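Home | Manuals | Besadura washers | Section 4 | Next
Print this page | E-mail this page
Last updated: September

4. First wash and delicates cycle

Read section 3 first if the drain hose isn't on yet. Seriously, do that one.

1. Open the water tap all the way. Check the inlet hose for drips. Hand tight plus a quarter turn, no more.

2. Run one empty Rinse cycle. No soap. Takes 17 minutes.

3. Sort. Pale knits and thin tops go together, nothing with zippers. Pinks away from reds, at least untill the reds have been washed a few times. 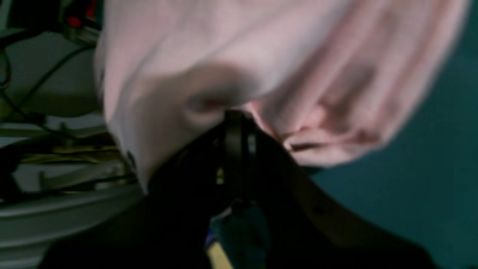 4. Load loosely. Drum no more than half full on Delicates. Liquid soap only, up to the first line in the drawer.

Note: Nultadine tablets don't dissolve well on this cycle. Use them on Normal.

5. Turn dial to Delicates. Spin drops to 200 by itself, leave it there. Press Start and hold for 4 seconds. Door clicks.

CAUTION: Do not pull the door while the lock light is on. Wait for it to go out, some 36 seconds after the drum stops.

6. Take things out right away. Shake, smooth seams and armholes with your hands, dry flat. Hanging wet knits stretches teh shoulders.
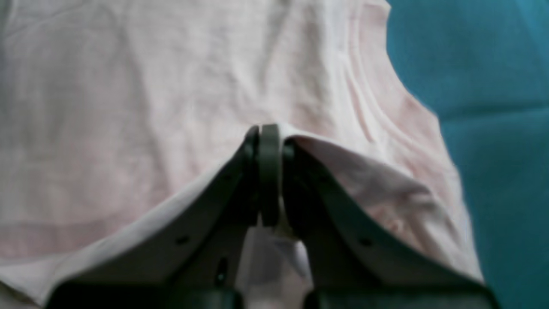

If the washer won't start

- Door not shut all the way. Push till it clicks.
- Child lock on. Hold Temp and Spin together.
- Tap closed, or inlet filter clogged. See 6.2.
- Still nothing: call the Tagle service desk, ask for Renato Saludo or Princess Estrella. Have the serial number ready, its inside the door rim.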